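Edska Handheld Gripper Kit, Floor Rules Edition

Item 3031. Sold by Punar. Ships in September.

I've been selling handheld grippers for a while now, and the question I get most isn't about payload or battery life. It's "what rules should we have for people using these things?" So we finally wrote ours down, printed them on cards you can wipe clean, and put them in the box with the kit. I'm a little too proud of them!

The kit has the hand-held gripper, a marker cube, two spare cables, a wrist strap and the card set. There are 20 cards, one rule per card, in type big enough to read from where you're standing. Stick them up by the workstation, or keep them on the ring (I like the ring). 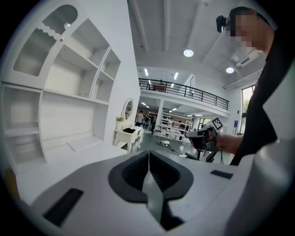

Cards 1 through 5 are all about the floor, and they're the ones people skip. Please don't skip them. Cables get routed along the wall or under a cover before anybody picks up a gripper. Chairs with wheels go behind the operator's line and stay there. If you have people working nearby, agree on one word that means stop, and let anyone in the room use it, including whoever just came in for coffee.

Then there's the marker section. Markers stay flat, clean and uncovered, and that means no tape over a corner and no sleeve hanging over the edge. Check them at the start of every session. A scuffed marker goes in the bin the same day, because I have kept "one more run" markers before and lost a whole afternoon of tracking to it.

Drawers and doors get their own card, number 12. Open slowly, keep your free hand where you can see it, and never let the fingers push against a closed front. Pull on the lip or the handle, whichever you picked at the start, and stick with it for the whole set.

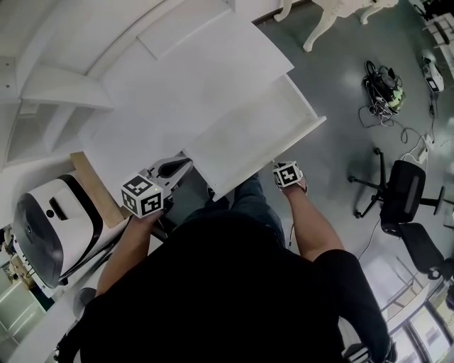 Breaks are on card 14. We say 20 minutes on, then put everything down and shake your arms out. You may feel fine at 25. Stop anyway! Wrists complain the next day.

A few folks have asked whether the cards work with other hardware. Sure. The Mousavi shop uses them with the Hilari grippers and only had to swap out the charging card, so we now sell the cards separately too.

Full kit: $107
Cards only, pack of 2 sets: $20
Replacement marker cubes: see the spares page

One last thing on ordering. If you need the cards in left-handed layout, put that in the notes box at checkout and we'll pack those for you at the same price.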